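Progress report to the Hendricks fund, Mar 18, 2020
Melosel home trial of the Plirkora gripper kit

We're glad to be writing with mostly good news this time. February was a slow month — the second shipment of kits sat at the port longer than any of us liked — but the trial is moving again, and your patience has meant a great deal to everyone here.

The kit has now logged 1,019 recorded pickups in ordinary homes, done by people who had never handled one before. Hard things like cups and boxes went well from the first day. Soft things took longer, and we spent most of your second payment on them, trying pads and finger shapes until people stopped complaining about slipping. Histen, who supply the pads, have kindly agreed to send seven more sets at the old price.

Two kits came back with stiff hinges. Both were cleaned and returned within five days, and we've rewritten that page of the setup guide, which was frankly a bit of a muddle.

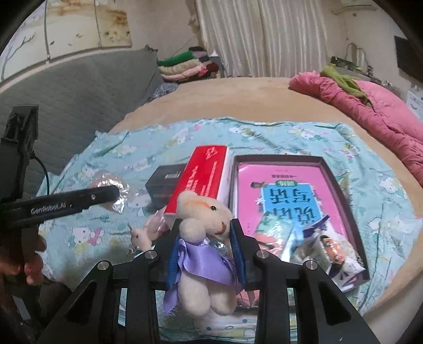

How long does a new user need before the kit feels comfortable?
Most people settle in over two short sessions, and the families who read the guide first tend to need only one.

We'll send the spending sheet separately, once the port fees are final.

Related items
Plirkora kit: setup guide, revised
Histen pads: care and cleaning
Melosel trial: February notes

7 shares | 2 comments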